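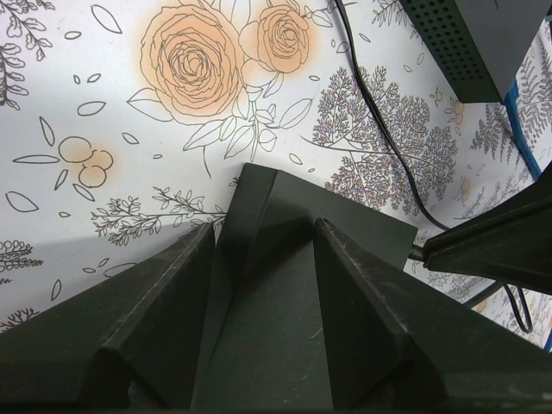
So I finally did it. After two years of saying "I'll sort the cables this winter," I spent most of a February afternoon dragging every cord, adapter and power brick in the apartment out into the open, and wow, there were a lot of them. I counted, because I'm that kind of person. 112! That's for two adults and a cat.

What pushed me over the edge was the Drendby lamp in the hallway. I wanted to move it, needed a power supply for it, and went through three different drawers without finding the right one. I did find the charger for a phone I gave away, and also a half-eaten granola bar, so not a total loss (I didn't eat it).

My friend Maja Zieliński came over to help, or more like to keep me from putting things back. Her rule is that if you can't say what a cord belongs to by the time you've untangled it, it goes in the maybe box. I argued with her about pretty much everything black, and pretty much everything is black, which is the whole problem! Black box, black cord, black plug, and then teeny gray printing on the bottom that I can only read with my phone flashlight.

What worked for me was doing the bricks first and the loose cords second. I'd tried it the other way last year and gave up before dinner. With the bricks you can at least read the voltage (well, most of them) and match them up with whatever's lying around the house. I wrote the name of the gadget on masking tape and stuck it right on the flat side. I know people have label makers. Mine is somewhere in a box with its own missing power cord, so masking tape it is.

By about four o'clock we had 70 things in the maybe box, and Maja made me carry it to the car that same evening. Our recycling place on Sandhu Street takes small electronics and they were very nice about it. I kept one mystery adapter back because it looks like it might go to the old Wonel speaker, and I'm still hoping to get that thing going again. If anybody knows what plug those take, leave me a comment please.

As for storage, I'm using shoe boxes, standing on their ends, one for video stuff, one for charging, one for computer things. Cords get folded over twice and held with a twist tie from the bread bag. I tried the figure eight thing from a video and it came undone every single time, so if you've got the trick for that I'd love to hear it.

The hallway lamp is on, by the way! Its power supply was behind the couch, still plugged in. Next up is the junk drawer in the kitchen, and Maja has already said she's busy that weekend.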